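ホーム > お庭の読みもの > 雨水タンク > よくあるご質問 > お問い合わせ

カテゴリー：お庭と水まわり／雨水のある暮らし

雨水タンクについて、よくいただくご質問

プロンドリー園芸店の雨水タンクのページへようこそおいでくださいました。お店の隅に小さな雨水タンクの売り場を作ってからというもの、レジでもお電話でも、思っていた以上にたくさんのご質問をいただくようになりました。せっかくですので、ひとつのページにまとめておこうと思います。少々長くなりますが、お茶でも飲みながら、気になるところだけ拾い読みしていただければうれしいです。

最終更新 2020/12/29

はじめる前に

そもそも雨水タンクは、どういうお庭に向いているのでしょうか。

屋根から下りてくる竪樋（たてどい）がお庭かベランダのそばにあって、その脇にタンクを置ける平らな場所があれば、たいていのお宅で使っていただけます。広いお庭でなくてもかまいません。むしろ、鉢植えが玄関先にずらっと並んでいるようなお宅の方が、毎日少しずつ汲んで使ってくださるので、水がよく入れ替わって具合がいいように思います。反対に、畑が広くて夏の水やりを全部まかないたい、というご相談ですと、家庭用のタンクひとつでは正直なところ足りません。水道と併用する気持ちで始めていただくのがよろしいかと思います。

大きさはどう選べばいいですか。

店でいちばんよく出ているのは「セムウッド」という縦長のタンクで、容量は92リットルです。じょうろで何往復かする程度の水やりなら、このくらいがちょうどよく、空になったところでまた次の雨が来る、というのんびりした使い方になります。大きいものほど安心、とつい考えたくなるのですが、水は重たいものでして、満水にすると水だけで92キログラムになります。そこにタンクの重さも加わりますから、あとから「やっぱりあちらへ」と動かすのは大人でもひと苦労です。置き場所が決まりきらないうちは、控えめな大きさからどうぞ。

置き場所で気をつけることはありますか。

なにより平らで固いところです。土の上にじかに置くと、雨のたびに少しずつ沈んで、気がついたときには傾いていた、ということが起こります。コンクリートの平板を敷くか、せめて土をよく突き固めてからにしてください。それから、じょうろが蛇口の下に入る高さを忘れずに。私も自宅で最初に据えたとき、すっかり満足して、さあ汲もうとしたらじょうろが入らず、水を全部抜いてやり直しました（あのときの情けなさといったら！）。お手持ちのじょうろを売り場に持ってきてくださってもかまいませんよ。

集合住宅のベランダにも置けますか。

まずは管理規約のご確認をお願いします。ベランダや樋は共用部分として扱われることが多く、樋に手を加えるには許可がいる場合がほとんどです。置いてよいことになっても、避難の通り道や隣との仕切り板の前はふさがないでください。樋につながず、雨の日だけ蓋を開けておいて受ける、という方もいらっしゃいます。なかなか溜まりませんが、それはそれで楽しいものだそうです。その場合は雨が上がったらすぐ蓋を閉めてくださいね。

接続と蛇口まわり

樋への取りつけは自分でできますか。

塩ビの樋でしたら、のこぎりで切って集水器をはさむだけですので、日曜大工がお好きな方なら十分できます。切る前に、必ず樋の太さと形を測ってください。丸いものと四角いものがあり、同じ丸でもお宅によって太さが違います。外側にメジャーをぐるりと回した長さと、できれば写真を一枚、お店にお持ちいただくのが確実です。銅の樋や、古くなってぱりぱりに傷んだ樋の場合は、無理をなさらず業者さんにお願いしましょう。割れてしまうと、かえって高くつきます。

蛇口の根元からにじむのですが、どうしたらいいでしょう。

ねじの部分に巻いたシールテープが、逆向きに巻かれていることがとても多いです。ねじ込む方向に沿って、軽く引っぱりながら重ねていくと、締めたときにきれいに落ち着きます。一度ゆるめたテープはもう働いてくれませんので、もったいないと思わずに、きれいに剥がして巻き直してください。力まかせに締めると、今度はタンク側の樹脂が割れてしまいます。手で締めて、あとは工具でほんの少し。止まらないときはパッキンがよじれていないかを見ていただいて、それでもだめならお電話をください。 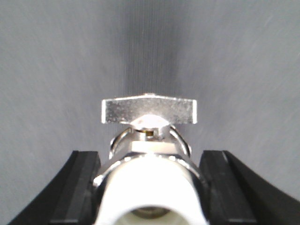
溜めた雨水は、飲んだり料理に使ったりできますか。

飲用や調理にはお使いにならないでください。屋根の上には砂ぼこりや鳥のふん、落ち葉のかけらなどがあり、見た目が澄んでいても、それらが溶けこんでいます。沸かせばいいというものでもありません。野菜にかけていただくのは差し支えありませんが、生で召しあがる葉物には上からではなく株元にそっとかけて、収穫したあとは水道水でよく洗ってください。小さなお子さんのいるお宅では、蛇口のところに「のめません」と札を下げておくのもいいですね。

水の勢いが弱いのは故障ですか。

故障ではなく、雨水タンクはそういうものなのだと思ってやってください。水道と違って圧がかかっておらず、水の重さだけで出てきますので、残りが少なくなるほどちょろちょろになります。台を高くすると少しましになりますが、高くするほど倒れやすくもなりますから、ほどほどに。長いホースで庭の奥まで引くのは、あまり得意ではありません。急に弱くなったときは、底に溜まった泥が出口をふさいでいることがありますので、次の「お手入れ」のところをご覧ください。

お手入れのこと

掃除はどのくらいの間隔ですればいいですか。

私どもでは、年に二回をおすすめしています。春の植えつけが忙しくなる前の三月と、落ち葉がひととおり落ちきったあとです。水を抜いて、底の泥をかき出して、柄の長いブラシで内側をこすって、すすいでおしまい。洗剤はすすぎ残しが植物にかかると困りますので、使わなくて大丈夫です。かき出した泥は、植えこみの隅にまいておけば片づきます。

水が緑色になってきました。

藻ですね。日の光が中まで届くと、どうしても生えてまいります。植物にかけて害になるほどのことはまずありませんが、ぬめりが出てくると目詰まりのもとになりますので、一度抜いて洗ってあげてください。日陰に移すか、よしずやすだれを一枚かけておくだけでもずいぶん違います。うちではキーンという蔓ばらをタンクの前にからませています。夏のあいだは葉が茂っていい日よけになりますし、花の時期にはお客さまにもたいそう褒めていただきます。

においが気になります。

落ち葉が中で傷んでいることがほとんどです。集水器の網に葉が詰まっていないか、蓋がずれていないか、まずそこをご覧になってください。長いあいだ使わずに置いた水もにおいやすくなります。来週も雨が降りそうだなという日は、思いきって庭にまいてしまって、新しい雨を迎える気持ちでいてくださるといいと思います。

蚊がわきませんか。

隙間があれば、わきます。こればかりは正直にお伝えしないといけません。蓋をきちんと閉めて、あふれた水の出口にも細かい網を張っておけば、ずいぶん防げます。網は破れていないか、ときどき指で触って確かめてください。意外と見落とされるのが、蛇口の下に置いた受け皿やバケツです。タンクはしっかり閉まっているのに、その下の受け皿で増えていた、というご相談が毎年のようにあります。使わないときは伏せておきましょう。

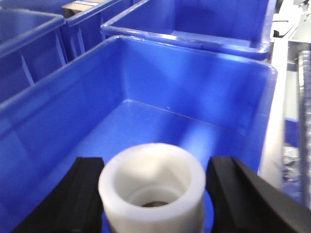
季節ごとのご注意

冬は凍りませんか。

凍る地域では、本格的に冷えこむ前に水を抜いてください。タンクそのものより、蛇口と細い管のところが先に傷みます。抜いたあとは蛇口を開けたままにして、樋からの流れも切り替えておくと、知らないうちにまた溜まっていた、ということがありません。めったに凍らない地域なら、水を半分くらいに減らし、蛇口に古いタオルを巻いて、その上からビニールをかけておけば足りることが多いです。

台風のときはどうしたらいいでしょうか。

空のタンクは風で飛びますので、できれば水を入れておくほうが安心です。ただ、大雨になるとあふれますから、あふれた水の行き先が玄関や家の基礎のほうへ向いていないか、晴れた日のうちに確かめておいてください。蓋は紐やバンドで留めて、じょうろや空の鉢など、まわりの軽いものは家の中へ。雨風が強くなってから様子を見に出るのは、どうかおやめくださいね。タンクは買い直せます。

しばらく雨が降らなかったあとの、最初の雨も溜めていいですか。

できれば、降りはじめの分は流してしまってください。屋根のほこりがいちばん混じる時間です。集水器の切り替えを「流す」のほうにしておいて、しばらくしてから「溜める」に戻せばよいのですが、お仕事でお留守だったり、夜中に降りだしたりと、そううまくはいきませんよね。毎回でなくても、花粉や黄砂の時期だけ気にかけていただければ十分かと思います。

ご購入とその後

部品だけ買うことはできますか。

もちろん、お分けしています。よくお求めいただくのは、落ち葉よけの「トラタウ」という差しかえ用の網で、税込2881円です。ほかに蓋、パッキン、蛇口なども取り寄せられますので、お使いのタンクの型名を控えてお越しください。型名はたいてい背中側か底に近いところにあります。かすれて読めないときは、タンクの全体と蛇口のあたりを写真に撮ってきてくだされば、一緒にお調べします。

保証はありますか。

セムウッドの本体には、お買い上げから二年の保証をおつけしています。凍結で割れた場合や、蛇口の締めすぎによるひびは対象外になってしまいますので、そこだけご了承ください。保証書はお店の控えもありますが、レシートと一緒に取扱説明書の袋へ入れておいていただけると、お手続きが早く済みます。

補助金が出ると聞いたのですが。

お住まいの市町村によって、制度のあるところとないところがあります。金額も条件もまちまちで、年度の途中で受付が終わってしまうこともあるようです。ひとつだけお願いしたいのは、お買い物の前に役所の窓口で聞いていただくことです。買ってからでは申請できない、という決まりのところがあるものですから。見積書が必要でしたらお作りしますので、お気軽にお申しつけください。

いらなくなったタンクは引き取ってもらえますか。

当店でお求めのものでしたら、買い替えの際に引き取っております。中をさっと洗って、よく乾かしてからお持ちください。他店のものは、申し訳ないのですがお住まいの地域の粗大ごみの区分に従っていただくことになります。割れていないタンクでしたら、蓋を外して底に水抜きの穴をあけ、じゃがいもを育てる深鉢にしてしまう手もありますよ。うちの裏にもひとつあって、毎年なかなかの収穫です。

このページに見あたらないご質問は、お電話かお店のカウンターでどうぞ。春先は苗の入荷と重なって少しお待たせすることがありますので、お急ぎでなければ午後の早い時間においでいただけると、ゆっくりお話しできます。

タグ：雨水タンク／水やり／庭のお手入れ／節水

この記事をシェア 2　コメント 0

前の記事 | 一覧へ戻る | 次の記事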